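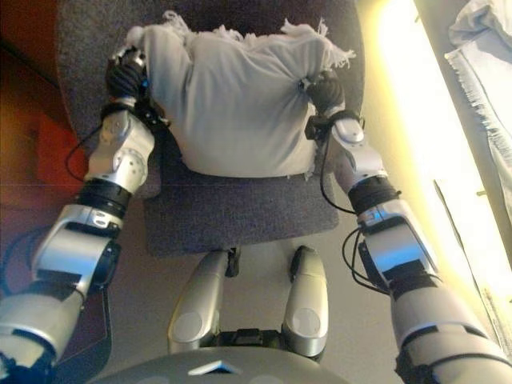 The gray fringed pillow, held by its two top corners on the seat.

Pillow people wanted! Paid home-staging helper, part time, at Irketti

Hi, I'm Macarena Gallardo and I run the soft furnishings side of Irketti. We get rental apartments ready for new tenants, and my corner of that is everything you sit on, lean on or pull over your knees — seats, benches, throws and a truly silly number of pillows. I need one more pair of hands from 26th February through the end of spring.

What you'd be doing: mostly plumping, smoothing, brushing and placing. You take a pillow by the corners, give it a good shake, let the filling settle and set it down so it looks like somebody might want to nap on it. Fringed ones are my favorite and also the biggest pain (the threads tangle if you so much as look at them), so you'll spend a fair bit of time combing edges with your fingers and deciding whether a frayed one can be trimmed or has to go to Renato Pereyra for mending. You'll also lint-roll dark seats, which show absolutely everything, and pack covers for the laundry run to Cevcombe.

Last December we had 207 pillows come through the workroom, and I'd love not to do that with a crew of two again!

You don't need experience. I came to this from a bakery. You do need to be fine with being on your feet, lifting light but bulky bags, and hearing me change my mind about whether the pale gray goes with the charcoal (it does, I think, most of the time). If you're allergic to feathers, tell me early and I'll keep you on the synthetic stuff.

Hours are 7 a week to start, split over two mornings, with more if you want them once the bigger apartments open up. Pay is $1,325 for the full stretch, paid in three parts, and bus fare is on us. Gloves, brushes and coffee are here already.

To apply, send a short note to Kenneth Haldane at the Irketti front desk, or drop it in the box by the workroom door. No resume needed. Just say which mornings suit you, and tell me about a chair or couch you've loved — I read every one of those. We'll ask you in for a paid tryout morning before either of us decides anything.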